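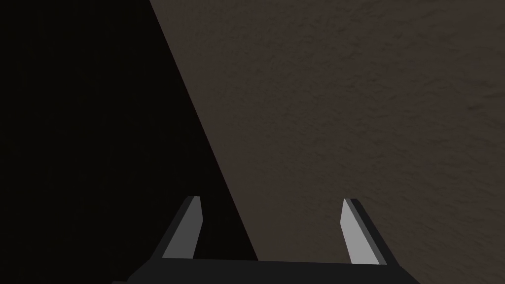

Figure 3. Rendered view, gripper fingers open.

4.2 Shrinkage and the trouble with my zippers

I went into the washing part of this study expecting the tape to be the boring bit. Zipper tape is polyester, polyester doesn't shrink, end of story. What I wanted to know was how much the fabric on either side of it moves, and whether prewashing the cloth gets rid of the wavy look you see along the front of so many homemade cotton jackets. I cut 30 panels from the same bolt of Dastberg twill, half of it prewashed and half straight off the roll, and put a Lodo coil zipper down the middle of each one. All of them were sewn on my own Hovland with the same foot and the same needle size, on the longest straight stitch I'd be willing to wear.

One panel came apart at the bottom stop in the first wash and I left it out, so everything from here on is based on 29. I did think about resewing it. But a panel that's been picked out and stitched again has a row of extra needle holes, and I didn't want to explain that row in every table. 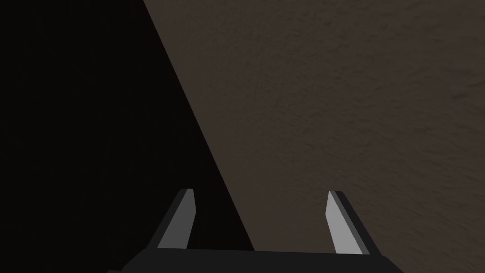
I measured each panel flat on the cutting table, along the zipper and again at both outer edges, before washing and after every wash. If the outer edges get shorter and the zipper doesn't, the cloth has nowhere to put the extra length of tape, and you get waves. I called the gap between the two measurements the mismatch, which isn't a pretty name but it stuck. The unwashed twill had a clear mismatch after the very first wash and crept up a little more after the second. By the third it had mostly settled down. The prewashed twill hardly moved at all, and a few panels came out a hair longer than they went in, which I put down to my pulling on them while they were damp.

Now for the part I didn't expect – the prewashed panels weren't all flat! Several had a ripple near the top even though their mismatch was close to nothing. I went back through my sewing notes (I write down the order I do things in, mostly so I can blame myself later) and those were the panels where I'd sewn both sides of the zipper from the bottom up without basting. The feed dogs push the under layer along faster than the foot lets the top layer go, and by the time you reach the collar end you've eased in a bit of fabric you never meant to.

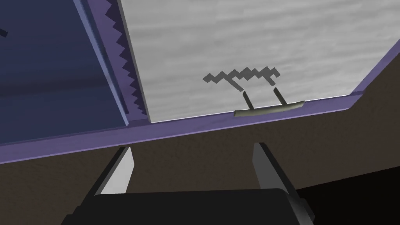 Vol. 29, No. 3

Hand basting fixed it. So did the wash-away tape from Busby, although that left the needle sticky and I had to stop and wipe it more often than I liked. Pins did worse than either one. I know plenty of people get lovely zippers with pins, and I'd guess they have steadier hands than I do. 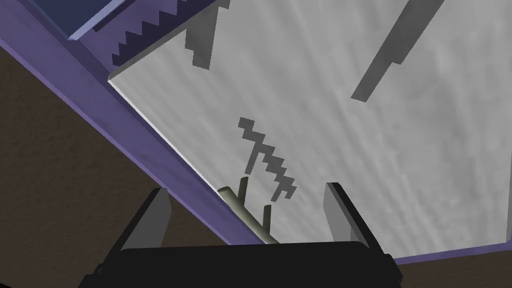
CLOTHING CONSTRUCTION

I should say something about wear too. A jacket zipper gets opened and closed a lot, and I wondered if all that tugging would relax the seam over time. I ran one basted panel through 1,000 pulls by hand, in front of the television, and measured it again on a Monday morning. The mismatch hadn't changed enough for my tape measure to pick up. That's a single panel, so please don't lean on it too hard. Section 4.3 goes over the same measurements for linen, where prewashing made a bigger difference and my basting made a smaller one.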